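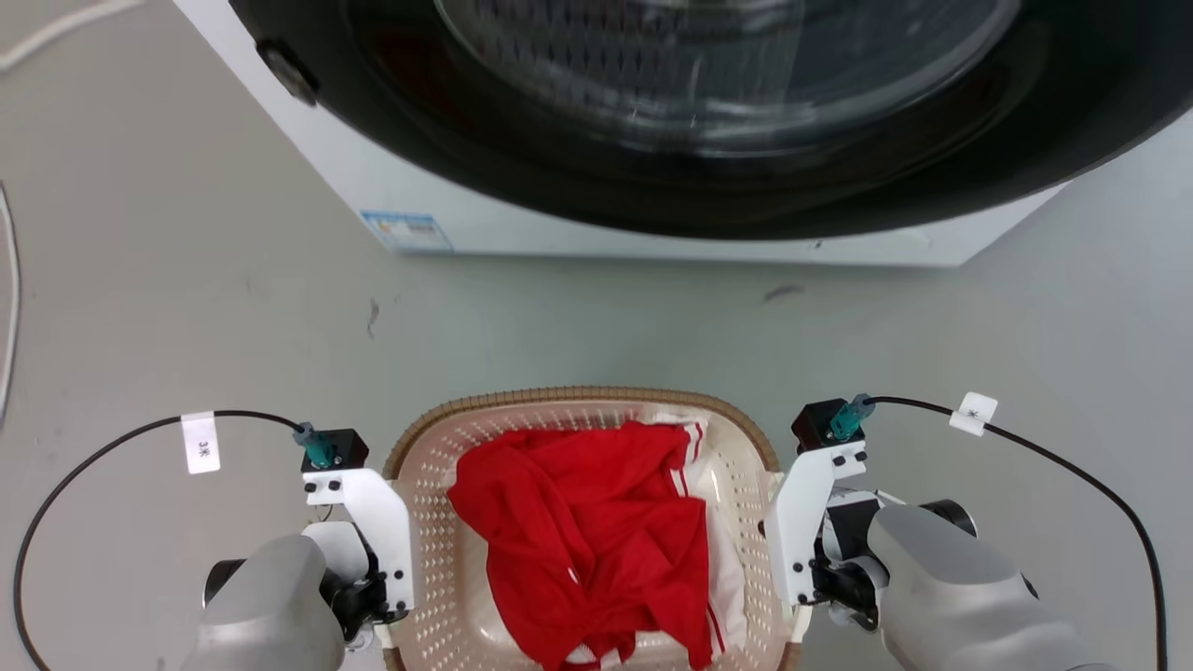
Red on top, stripes underneath: a basket of laundry by the washer.

Svenja Riedl can talk about laundry for a very long time, and I mean that as a compliment! She and her brother Emil wash the uniforms for Batthorpe, an amateur soccer club with five teams, and they have been doing it since their father handed over the job (and a drawer full of spare drawstrings) one December.

"People think you throw it in and press a button," she says. "But red and white together? You have to think before you press anything."

Red and white are the club's colors, and that is where the fun begins. Emil is the cautious one. He wants every solid red piece in its own load, always, cold water, turned inside out. Svenja is happy to let the striped pieces go in with the red ones after they have been through the wash a few times – but never when they're new.

"I lost that argument once," Emil says. "We had pink shorts for half a season. The kids loved them, so I couldn't even be mad."

Their routine starts with the basket. They like a plastic one with holes in the sides, so damp things get some air if they have to wait, and low enough to set down in front of the washer door. Svenja tips it out on the floor, shakes every piece, and checks the socks for gravel. "Shake first, sort second," she says. "I've found shin guards, a house key, half a granola bar. The key was mine!"

After a busy weekend they can have 80 pieces to get through, and Emil keeps the loads small. He says a drum stuffed to the top just moves the mud from one shirt to another. Grass stains get a dab of dish soap and 40 minutes to sit while he makes coffee. Nothing goes in the dryer, ever, on account of the printed numbers. It all hangs on two lines in the hallway, shirts by the hem, and you duck under them to get to the kitchen.

I asked what they would tell someone taking this on for the first time. Emil went straight to zippers (close them). Svenja thought about it longer.

"Empty the basket right away," she said. "Don't let it sit in the car overnight. I love this club, I really do, but I do not love that smell."

They have no plans to pass the job along. Svenja is trying out a new way of folding the jerseys, with the number facing up, so the coaches can hand them out without digging. Emil still folds his the old way, and they share a shelf.

Recent stories
Grustomer bakery moves its ovens across the street
A walk along the Eder path in winter
Lirard choir looks for altos
Five soups from the Batthorpe clubhouse kitchen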